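第4章　試合までの設定

この章では、Dosine走行計測ベストを初めて試合で使うチームが、前日から試合終了までに行う作業を順に説明する。メーカー付属の冊子には「箱を開けて5分で計測開始」とあるが、ギンティング（Ginting）グラウンドで実際に運用してきた側としては、この数字を信じて当日に開封することは勧めない。選手の登録だけで昼休みがつぶれる。

なお、本書はメーカーの冊子を置き換えるものではない。保証や修理については冊子のほうに従うこと。

4.1　用意するもの

・Dosineベスト（出場予定者の分と予備）
・計測ユニット（ベスト背面のポケットに入るもの）
・Flinum充電ドックと付属の電源ケーブル
・Birierを入れたタブレットまたはスマートフォン
・油性ペンと布テープ
・紙の選手表

紙の選手表は冊子の一覧には載っていない。Birierの登録画面は通信が切れると直前の入力を黙って捨てることがあるので、手元に必ず一枚置く。

4.2　前日の作業：充電

1．Flinumドックを水平な場所に置き、電源ケーブルを奥まで差す。
2．計測ユニットを、端子のある面を下にしてドックに入れる。軽く押して手ごたえがあるまで差し込む。
3．ランプが橙色に変わることを確認する。
4．緑色になってもすぐには抜かず、そのまま一晩置く。

注意：緑色は「充電完了」の意味だと説明されている。ところが緑になった直後に抜いたユニットが、後半の途中で止まる例が続いた。メーカーに問い合わせると「表示は目安です」という返事だった。目安なら冊子にもそう書いてほしい。

注意：雨の日の試合後にそのまま充電してはならない。端子の水気を乾いた布で取り、室内で乾かしてから差す。ここは冊子の記述もまったく同じで、異論はない。

4.3　前日の作業：選手の登録

1．Birierを開き、「チーム」から「選手を追加」を選ぶ。
2．背番号と表示名を入れる。表示名は姓だけでよい。
3．ユニット裏の番号を入力し、「ひもづけ」を押す。
4．ユニットに布テープを貼り、油性ペンで背番号を書く。
5．紙の選手表にも同じ組み合わせを書き写す。
6．全員分を終えたら、Birierをいったん終了させて開き直し、一覧が残っているかを確かめる。

手順6を飛ばしたくなる気持ちはわかる。だが一覧が消えていることに試合直前に気づくと、ウォーミングアップの時間に全員のベストを脱がせることになる。

ゴールキーパーについて：Birierにはポジションの選択欄があり、「GK」を選ぶと計算方法が切り替わると書かれている。どう切り替わるのかの説明は見当たらない。同じ練習を「GK」と「DF」の両方で記録して比べたが、出てきた数値に違いはなかった。選んで困ることもないので、とりあえず「GK」にしておく。

年齢と体重の欄は任意になっている。入力すると「消費エネルギー」が表示されるが、指導の判断に使えるほどの根拠が示されていない。少年チームでは空欄のままにすることを強く勧める。

4.4　ピッチの登録

走行距離そのものはピッチを登録しなくても出る。登録が必要になるのは、位置の分布図（いわゆるヒートマップ）を使う場合だけである。

1．ユニットをひとつ手に持ち、自陣側の左コーナーに立つ。
2．Birierの「ピッチ」から「新規」を選び、「角を記録」を押す。
3．押したあと、画面に丸印が出るまでその場を動かない。
4．残りのコーナーでも同じ操作を繰り返す。時計回りに進むこと。
5．「保存」を押し、名前をつける。

冊子は「丸印は数秒で表示されます」と言う。開けた河川敷なら確かにそうだった。校舎や高いネットに囲まれたグラウンドでは、しびれを切らすほど待つ。途中で歩き出すと、角がタッチラインの外に記録され、分布図の上では右サイドバックが観客席を駆け上がる。

反時計回りに登録した場合は、分布図が裏返る。エラーは出ない。

4.5　Flinumドックの中継機能

Flinumドックは充電のほかに、試合中のデータをタブレットに送る中継機も兼ねている。販売ページではこの機能がいちばん大きく扱われている。使わなくても記録はユニット内に残るので、最初の数試合は中継なしで始めるほうが無難である。

使う場合の手順：

1．ドックをハーフウェーライン付近、テクニカルエリアの後方に置く。
2．ドック側面のスイッチを「L」に合わせる。
3．Birierの「ライブ」を開き、接続コードの欄に1478と入力する。出荷時の共通コードである。
4．接続できたら、「設定」から自チームのコードに変更する。

注意：手順4は必ず行う。出荷時のままだと、隣のコートで同じ製品を使っているチームの画面に、こちらの選手の数値がそのまま出る。相手に見られて困るほどの数値かどうかは別として、選手の記録は選手のものである。
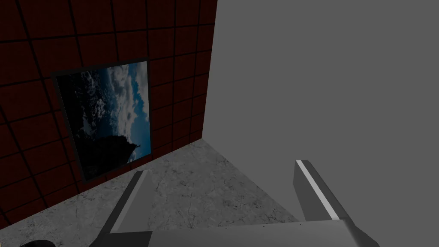
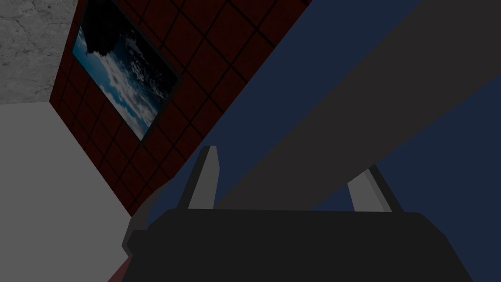
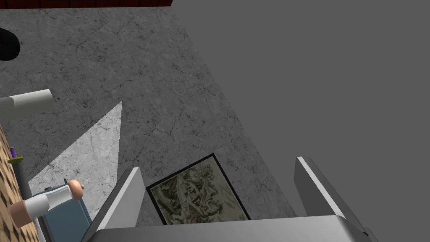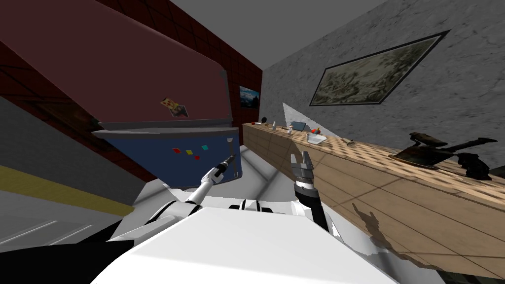
第4章　試合までの設定　58ページ

4.6　試合当日：着用

1．ベストをユニフォームの下に着る。肌に直接でも、薄手のインナーの上でもよい。
2．ユニットを背中のポケットに入れ、ランプが外を向くようにする。
3．面ファスナーを閉じる。
4．腕を回し、首を後ろに反らして、ユニットが当たらないことを本人に確かめさせる。
5．大会に出る場合は、主審または大会本部に着用の可否を事前に確認する。

手順5について、Dosineの箱には「競技中の使用に対応」と印刷されている。これはメーカーの主張であって、その大会が認めるかどうかとは関係がない。当日に断られたらベストを脱いで試合をする。計測のために出場を遅らせるようなことはしない。

注意：サイズが緩いとユニットが揺れ、揺れた分まで動きとして数えられる。「成長を見越して大きめを」という販売店の助言は、制服なら正しいかもしれないが、このベストには当てはまらない。

4.7　記録の開始と終了

1．選手が整列する前に、Birierで「待機」を押す。
2．キックオフの笛で「前半開始」を押す。
3．前半終了の笛で「前半終了」を押す。
4．後半も同じように操作する。
5．試合後、全員のユニットを回収してから「試合を閉じる」を押す。

「自動検出」という設定もある。選手の動きから前後半の区切りを見つけてくれるという触れ込みだが、給水の時間をハーフタイムと判定されたことがあり、それ以降は切ってある。人が笛を聞いて押すほうが早い。押し忘れた場合は、あとから「編集」で時刻を直せる。

選手交代は次のように入力する。

1．「交代」を押し、退く選手を選ぶ。
2．入る選手を選ぶ。
3．時刻を確認して「確定」を押す。

交代の入力を忘れると、ベンチの選手の数値も試合の記録に混ざる。こちらの練習試合では、一度も出場せずに座っていた控え選手に275メートルの走行距離がついた。水を取りに立ったことを差し引いても多い。メーカーの回答は「測位環境によるもの」で、それ以上の説明は得られなかった。

4.8　試合後の取り込み

1．ユニットを乾いた布で拭く。
2．Flinumドックに差し、側面のスイッチを「C」に戻す。
3．Birierで「取り込み」を押す。
4．選手ごとに「済」の表示が出るまで待つ。
5．紙の選手表と照らし合わせ、抜けがないか確かめる。

取り込み中はタブレットの画面を消さないこと。画面が消えると処理も止まり、再開すると最初からになる。自動で消灯する設定は先に切っておく。

4.9　エラー341が出たとき

画面に「341」とだけ表示され、取り込みが止まることがある。冊子の一覧では「通信エラー。サポートにご連絡ください」となっている。連絡する前に、次を上から順に試す。

1．スイッチが「C」になっているか見る。「L」のままなら切り替えて、もう一度取り込む。
2．端子を乾いた綿棒で拭く。
3．ユニットを別の差し込み口に移す。
4．ドックの電源を抜き、ひと呼吸おいて差し直す。
5．Birierを終了させて開き直す。

それでも消えない場合は、ユニットを初期化せずにサポートへ送る。電話口で初期化を案内されることがあるが、初期化すると中の試合記録は戻らない。記録を残したいと先にはっきり伝えること。

4.10　数値の読み方についての注意

Birierの画面には、走行距離、最高速度、スプリント回数のほかに「貢献スコア」が出る。百点満点で、順位までつく。算出方法は公開されていない。

本書の立場としては、貢献スコアを選手に見せることを勧めない。表示は「設定」→「画面」→「スコアを隠す」で消せる。ボールのない場所で相手を引きつけた動きも、味方への声かけも、このユニットには感じ取れない。逆に、抜かれて慌てて戻った全力疾走は立派なスプリントとして加点される。守備の位置取りが悪い選手ほど高く出た試合が、実際にあった。

走行距離は、同じ選手の、同じグラウンドでの記録どうしを比べる分には参考になる。別のグラウンドの記録と並べるときは疑ってかかる。別の製品の記録とは比べない。

最高速度は、前後の値から飛び離れたものを捨てて読む。中学生が短距離の代表選手より速く走っていたら、それは測り間違いである。Birierはそういう値にも「自己ベスト更新」の花火を出すので、喜んだ本人に説明する役目が指導者に回ってくる。

7月の更新で「疲労予測」が加わった。まだ検証していないため、本書では扱わない。有料の追加契約が必要になるので、申し込む前に試用期間で自分のチームの記録と突き合わせておくとよい。

4.11　保管

・ベストはユニットを抜いてから、ネットに入れて洗う。乾燥機は使わない。
・ユニットは直射日光の当たらない場所に置く。夏の車内には置かない。
・長く使わないときも、月に一度は充電する。
・布テープがはがれかけていたら貼り直し、番号を書き直す。

予備のユニットにも番号を振り、選手表の欄外に控えておく。試合中に差し替えた場合のひもづけの変更は、第5章の「途中でユニットを替える」で扱う。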